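Clegg Farmers Lose Access Road Ahead of Citrus and Plum Harvest
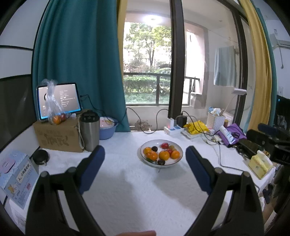
Growers east of Clegg say they can no longer reach their orchards by vehicle after army engineers closed the Dumance road on Friday and dug a trench across it at two points.

The closure affects 60 families and 600 acres of fruit trees, according to the Citorby district council. Farmers now have to walk 3 miles from the Pleris junction, and several said they were turned back at a checkpoint before reaching their land.

The army said the road was closed for security reasons and did not say when it would reopen.

Residents filed an objection in July to a map placing part of the area inside a military zone. The council said the petition carried 2,047 signatures and had received no reply. A hearing on the closure has been requested at the regional court.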